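# Chapter 7: Keeping a Two-Finger Gripper in Order

*Dambrauskienė. Revised August 24, 2018.*

## What this chapter covers

Chapters 5 and 6 dealt with the arm: its base, its joints, and the controller that moves them. This chapter deals with the part that touches the work. You will learn how a two-finger linkage gripper is put together, how to inspect it, how to change its pads, and how to set its open and closed positions. The last section covers the camera mounted behind the fingers.

The gripper used throughout is the Rerex, in the two versions found in the training shop at Skondow. The fixed version bolts to the wrist of an arm. The hand-held version has a grip in place of the wrist plate, and an operator carries it to the object. The fingers, pins and pads are the same on both, and most of the procedures apply to both. Where they differ, the text says so.

Before you start, you should be able to:

- isolate a cell and prove it is isolated (Chapter 2)
- read a simple linkage drawing (Chapter 3)
- use a torque driver and a feeler gauge (Chapter 4)

**Terms used in this chapter:** linkage, pin, pad, play, stop, zero position, view check, service record.

## 7.1 Why grippers wear out first

An arm joint is sealed. It runs in grease, inside a housing, and under normal use it may go years before anyone opens it. A gripper has none of that protection. Its joints are small and open to the air. Dust settles on them, lint winds around them, and every object they close on leaves a little of itself behind.

The loads are also uneven. When an object sits squarely between the fingers, both sides share the force. When it sits near the tip, or toward one edge of a pad, the linkage is twisted a little on each grip. One such grip does no harm. Repeated over a long shift, it opens up the holes the pins run in, and the fingers begin to rock.

A worn gripper seldom stops working all at once. It goes on closing, and for a while it goes on holding. What changes first is where the tips end up. The operator at the arm sees parts set down slightly crooked and goes looking for the fault in the program or in the fixture. At the Todow plant, a palletizing cell was reprogrammed twice before someone took hold of a finger and moved it from side to side. The fault was a loose outer pin. Check the fingers first – it takes less time than anything else on the list.

## 7.2 The parts

Look at the gripper from behind, the way the camera sees it. There are two fingers, left and right, and each is the mirror image of the other. Each finger is a jointed linkage made of dark bars. In this view two round metal pins show on each side, one outer and one inner.

The **outer pin** carries most of the side load. It is the first pin to check.

The **inner pin** keeps the tip at its proper angle as the finger moves. Wear here shows up as a pad that meets the object along one edge only.

The **pad** is the blue ribbed piece on the inward face of each tip. It is softer than the finger and is meant to be used up. The ribs give the pad some flex and leave channels for dust to collect in.

The **stops** limit travel in each direction. There is an open stop and a closed stop, both set with a small screw and locked with a nut.

Pins may differ in color. Some look silvery and some look golden or brown, and the same pin can look different under another lamp. Color alone tells you nothing about fit. Go by the feel of the joint and by the gauge.

## 7.3 Isolating the gripper

On the fixed version, follow the full procedure in Chapter 2. Lower the arm to its rest position first. A gripper holding a part must be emptied before power is removed, with the part supported by hand or by a block.

On the hand-held version:

1. Open the fingers fully.
2. Switch off at the grip.
3. Disconnect the cable at the tool end.
4. Lay the tool down on a clean, flat surface with the pads facing away from you.

Keep your own fingers out of the linkage at every step. The gap between the bars closes as the tips come together, and it closes fast on a spring return.

## 7.4 Inspection

Inspect the gripper at the start of every 40 hours of use. Inspect it again after any drop or collision, whatever the hours say. Work in the same order each time so that a skipped step is easy to notice.

**Look.** Turn the tool under a good light. Look for lint and thread around the pins, scratches on the bars, and shiny spots where two bars have been rubbing. Pull thread out with tweezers. Do not cut it loose with a blade while it is wound around a pin.

**Feel.** Hold the body in one hand. Take the left tip between finger and thumb and move it gently side to side, then up and down. Repeat on the right. A healthy finger moves a very small amount and stops softly. A click means play at a pin.

**Compare.** Play is easier to judge by comparison than by itself. If the left finger feels looser than the right, write that down even when both pass the gauge.

**Press.** Push a thumbnail into each pad between two ribs and let go. The rubber should spring back. If the mark stays, replace both pads.

Pads are replaced after 2,000 grips, or sooner if they fail the thumbnail test. They are always replaced as a pair. A new pad facing an old one will grip unevenly, and the object will turn as it is lifted.

## 7.5 Changing the pads

You will need a small flat driver, a lint-free cloth, isopropyl alcohol, and a pair of new pads.

1. Isolate the gripper as in 7.3.
2. Slide the flat driver under the rear edge of the old pad and lift. The pad peels away from the rear.
3. Wipe the bare tip with alcohol and let it dry.
4. Check the seat for burrs. Remove any with a fine file and wipe again.
5. Set the front edge of the new pad in its groove and press toward the rear until it seats.
6. Run a fingertip along the edge. It should be level with the finger all the way.
7. Do the other side.

Reset the grip counter and enter the change in the service record. New pads are slightly thicker than worn ones, and the closed stop has to be checked each time they are changed.

## 7.6 Setting the stops

Set the open stop first. With the fingers at full opening, the gap between the pads should measure 92 mm at the tips. Loosen the lock nut, turn the screw until the gauge block just slides through, and tighten the nut while holding the screw still. Measure again after tightening. The screw often moves a little with the nut.

Then set the closed stop. Close the fingers slowly on a strip of thin paper. The strip should be held along its full width and should pull free with a light tug. If it is held at one side only, go back to the inner pins.

At full opening, the two tips should stand at matching angles, the left pad slanting up to the right and the right pad slanting up to the left as the camera sees them. A difference between the two sides means that one finger has reached its stop before the other.

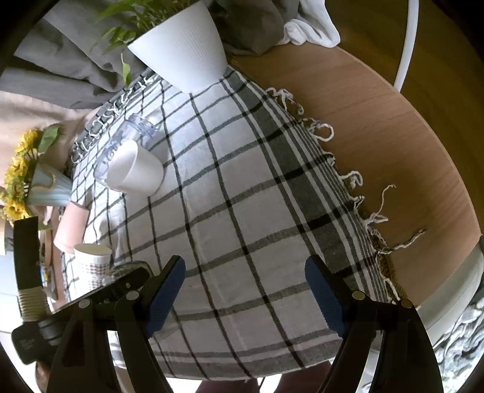
When the stops are set, cycle the gripper 60 times with nothing in it and measure both positions once more. Any change means a nut was not tight. Do not go on to the view check until the two readings agree.

## 7.7 The view check

The camera on a hand-held tool rides behind the fingers and looks out past them. Its lens is very wide, and the picture fades to black at the corners. Students often take this for a fault. It is how the lens is made, and nothing needs adjusting.

Carry out the view check after any work on the fingers:

1. Open the fingers to the stop.
2. Confirm that both pads are in view and that the two fingers come in from the bottom of the picture.
3. Confirm that the pins stand clear and can be told apart.
4. Compare the result with the reference picture saved when the tool was first set up.

Do the check against an ordinary working surface, with objects on it. A bare bench gives little to focus on. A checked or striped cloth works well – its lines make a soft or tilted picture easy to spot. Remember that a wide lens bends straight lines and makes squares at the side look smaller than squares in the middle. Judge sharpness from the lines and leave their shape alone.

Clear glass and plastic deserve a second look. The background shows through them, and a smear on the lens is easy to mistake for part of the object. Move the tool a short distance to one side. A smear stays at the same place in the picture; a mark on the object moves with the object.

If the picture is soft all over, clean the lens with a dry lens cloth, working from the center outward. Never use the alcohol from the pad change on the lens. It attacks the coating.

## 7.8 The service record

Each tool has its own record, kept with the tool. A complete entry gives the hours, the grip count, the play felt on each side, the open measurement before and after any change, and the initials of whoever did the work. "Checked OK" is not an entry. It gives the next person nothing to compare with.

Record small differences as well as faults. A left finger that is slightly loose in April, and slightly looser at each check after that, is a pin on its way out, and it can be ordered before the cell has to stop for it.

Section 7.9 takes the linkage fully apart. Have the drawing from Chapter 3 open beside you, and a tray with a separate compartment for the left and right pins.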